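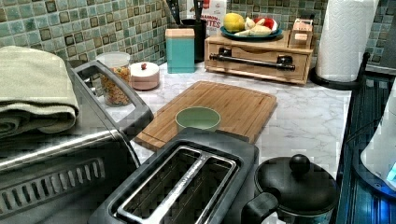
## 3. First power-up – Dokis water softener

Do section 2 first. Bypass valve still on BYPASS.

1. Plug in the transformer. Display blinks 12:00. Set the time of day, hold SET 5 seconds to save.
2. Set hardness. Sturville town water and Benport wells are differnt, use the number on your test slip.
3. Pour 80 lb of salt in the brine tank. Pellets only, no rock salt.
4. Turn bypass to SERVICE, slowly. Quarter open, wait for the air to stop spitting, then all the way.
5. Press REGEN and let it run the full cycle. No laundry or dishwasher till it's done.

**Note:** Capacity comes preset to 800 gallons. Leave it unless Magbanua service tells you to change it.

**Caution:** Don't unplug mid-cycle. Valve can stick open and run to the drain all nite.

Error E2 after step 5 – drain line is kinked, go back to 2.4. Still there, call Mercy Biwott at the parts desk, ext. 1,954 (no comma when dialing).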